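The workshop manager at Jonum does not like pegboard. "It sags, and the hooks come out with the tool," the manager said in a conversation about how the company sets up small work cells. Jonum now hangs storage on bare aluminum extrusion and keeps the floor of each cell for the job in hand. The parts list, kept under the name Jirkari, has 208 entries. Panels come from Merkia.
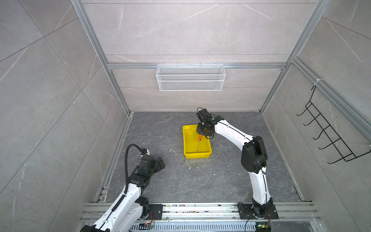
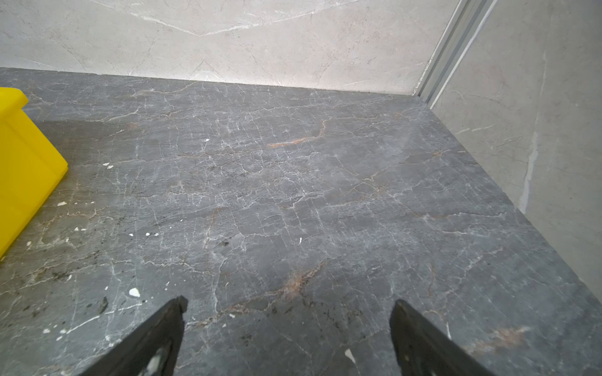 Stone-patterned surfaces were picked for cleaning, the manager said, though a veined dark floor has a drawback. "A small screw gets lost in the pattern. Light crumbs you see at once." Loose work therefore goes into a tray. The yellow one is plastic and stands out well against dark gray. "You put the screwdriver back over the tray, never on the floor." Hanging storage is plain: a white wire mesh basket hooked over a crossbar, and a black wire rack with five hooks, held near the top by a cable tie. The tie will stay until April.

Cells are swept every 60 hours of use. Asked about the grooves in the rail, the manager was brief. "Brush first, then vacuum. Dust sits in there." A second site, Matoušek, gets the same layout, with a deeper basket.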